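Folding at home: speaker notes, February session

Slide 1. Welcome people in, check the back row can hear. Say the talk runs 50 minutes with questions at the end. Handouts are by the door.

Slide 2. Start with trousers. Most people fold them last and worst. Lay them flat, leg on leg, and smooth from the waist down.
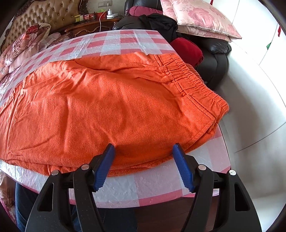
Amanuel Birhane
Household skills tutor, Negussie

Point out the elastic waist on the orange pair. Gathered elastic never lies as flat as the cloth, so I leave it at one end and don't try to press it down. Ask who folds in half and who folds in three. Either will do if the drawer shuts.

Slide 3. Where to fold. A bed is a good height for some people and too low for others. Mention my own back here, briefly. Clear a space the size of 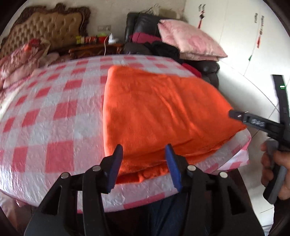
the thing you are folding, plus a hand's width each side. Big pieces go first while there is still room. Thick cloth gets two folds at most before it starts to spring open.

Slide 4. Stacking. Heavy and square at the bottom, soft on top. Tuck in anything hanging over the side before carrying the pile. Pause for the Lunasberg group, they had questions about shelf depth last time.
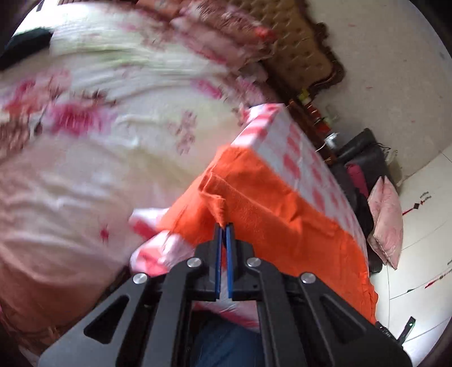

Orange cloth over a folded pink-and-white check, on the bed.

Slide 5. Questions. Room 613 is free afterwards for anyone who wants to practise.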